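4.2 What we could afford

Our equipment budget was $3391, and I'll admit we'd spent it in our heads on a gripper well before January. The Merkell quote put paid to that, so we planned the tidying trials in simulation first and held the hardware money back.
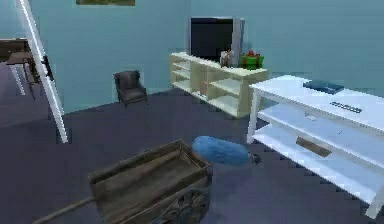

Figure 5. Simulated living room with wooden cart, white shelving unit and TV stand.

Rooms like the one in Figure 5 cost us only computer time, and we could argue about reach and shelf heights before ordering anything. Four of us did, at length! The Plamstead arm came out on our shortlist, with $1819 set aside as a deposit.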